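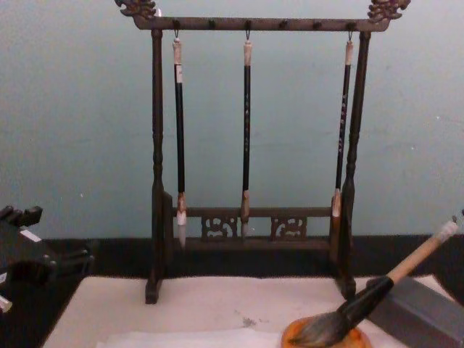
Week two of teaching the arm to hang up brushes. Putting notes in one thread so I stop answering the same questions in replies.

1/ The task: pick a brush up off the mat, get the loop at the top of the handle over a hook on the rack, let go, back away. A person does this in a couple of seconds. By remote control my best is 36 seconds.

2/ We're at 258 recorded demos. I threw out everything where I bumped a post or had to regrasp more than once. That leaves 165 I'd train on.

3/ Setup is the Tellow leader arm on my side and the Dromer software for recording. I move the small arm, the big one copies. There's no force feedback, so I go by eye the whole time.

4/ The loop is the hard part. It's thin, it swings, and from the side it closes up to a line. What works for me is to stop just short of the hook, wait for the brush to quit moving, then come in slowly from the front.

5/ Don't hide the waiting. I used to trim the pauses out of the recordings and the policy learned to rush the hook. Put them back in, retrained, and the misses dropped a lot.

6/ Someone at Stistus asked why I don't just move the arm by hand. I tried it for a day. Fine for the reach, bad for the grasp. My own hands kept blocking the camera right when the loop met the hook.

7/ Big brushes are a separate task for now. Thick handle, heavy head, and they tip in the fingers if you grab too far up. I hold those near the collar. No good numbers yet.

8/ I change which hooks are already full between runs. With the same one free every time, it memorizes the spot and ignores the rack.

9/ Next up is the reverse, taking a brush down and laying it on the mat without dragging the tip. I'll add to this thread once there are enough runs to say anything.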